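I've had it with recipes that tell me a meal takes eight minutes. Eight minutes for whom? By the time I've found the garlic and rinsed the lentils (twice, my mum's rule) I'm past that already, and hungry, and cross!

My friend Orsolya says I should just stop reading the timings. Fair enough, but then why print them? Last December I made a soup from a blog with 386 comments under it, and half of them were people asking why their onions were still raw. Onions take ages. Everyone who cooks knows it, and still the recipes say "soften briefly" and move on.

White worktop, sink on the left in the first one.
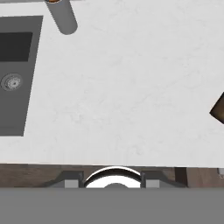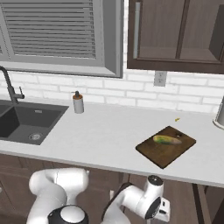

So give me the real number, please, chopping included. I'd happily start a stew at four in the afternoon if somebody warned me at lunch.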